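April
By Nelly Mamani
Print this entry | E-mail this entry

06:40. Collection changed over at Fandside this month. General waste now goes every second week, mixed recycling every week, glass to the bank at the end of Cárdenas Road as before. The contractor is still Nustar. Their leaflet gives the new intervals but not the weight limit per container, so I am carrying on with last year's assumption until somebody corrects me.

Weighed the kitchen liner before tying it. I use the hanging scale from the shed, which reads 50 g high with nothing on the hook. I subtract this on paper and leave the zero alone, having once reset it and spent a fortnight with two sets of figures that could not be compared. Net weight of general waste was 428 g, down on the previous entry, though the previous entry included the contents of the vegetable drawer. 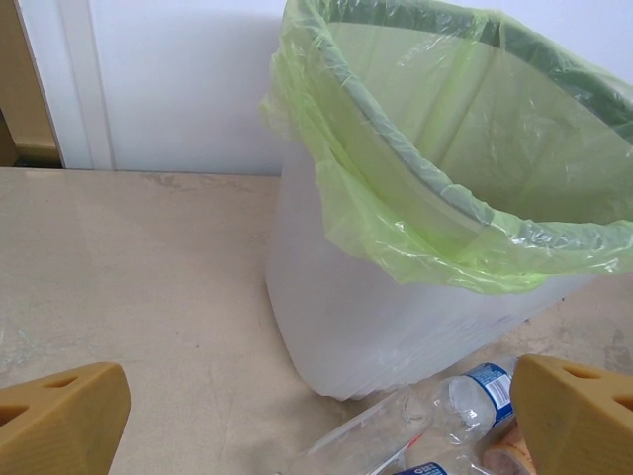 The larger problem is volume. Packaging weighs almost nothing and fills a container long before the scale shows anything of use. I have started writing a fill level next to each weight, taken by eye and to the nearest quarter. This is crude. A crushed bottle and an uncrushed one weigh the same and differ in space by a factor I have not yet measured properly. The cap matters here. If it goes back on after crushing, the bottle holds its shape; if it is left off, most bottles creep back out overnight.

11:15. Tested the creep with a drinks bottle from the recycling. Flattened underfoot, cap off, left on the step. By early afternoon it had recovered perhaps a third of its width. Repeated with the cap on and saw no change. I will do it again on a colder day, as the step was in full sun and the plastic was soft to the thumb.

Films and wrappers are a separate matter. The leaflet says "no soft plastics" in one column and "clean packaging accepted" in the other, and a crisp packet satisfies both. Until told otherwise I am putting wrappers in general waste and entering them on their own line. They came to 100 g over the last period, which is more than I would have guessed.

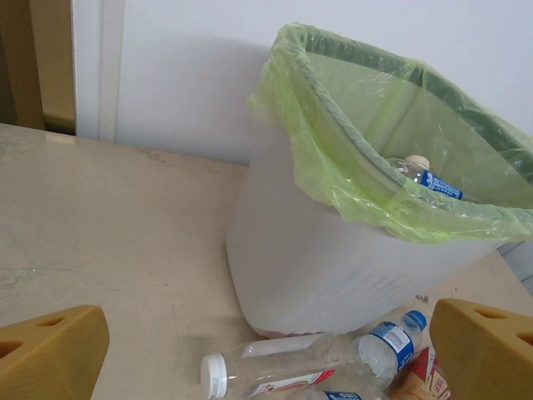

Roxana Mosquera thinks the separate line is wasted effort. Her argument, given over the fence and at some length, is that the sorting plant will reject wrappers whichever container they arrive in, so the only figure worth keeping is the total. I accept the first part. The total cannot tell me which week the household bought more wrapped food, and that is the figure I am after. She is keeping totals only. We have agreed to compare in June.

15:30. Liners. The present roll is thinner than the last and slips down inside if the fold over the rim is shallow. A deep fold holds, at the cost of capacity. Jitska, the shop by the station, has a heavier grade but only in the large size. Bought a roll anyway. One liner weighs more than its predecessor and the tare will have to be redone before the next entry.

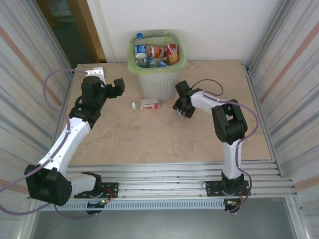 Bin with packaging in it, and a clear bottle on its side in front.

17:50. Glass taken to the bank. One slot blocked, reported by telephone, reference 344. Rinsed the caddy. Next weighing before the general collection, same scale, same hook.

Comments

Kevin Lozano
Does the 428 g include the liner? If it does you'll see a step when you change to the heavier roll.

Nelly Mamani
It excludes the old liner. The new tare goes in from the next entry.

Mercedes Grajales
Our leaflet had the same two columns. I rang Nustar and was told wrappers go in general waste. Didn't get it in writing.

Ivana Yáñez
Try twisting the bottle instead of stamping on it, then put the cap on while it's still twisted. Takes up less room in ours.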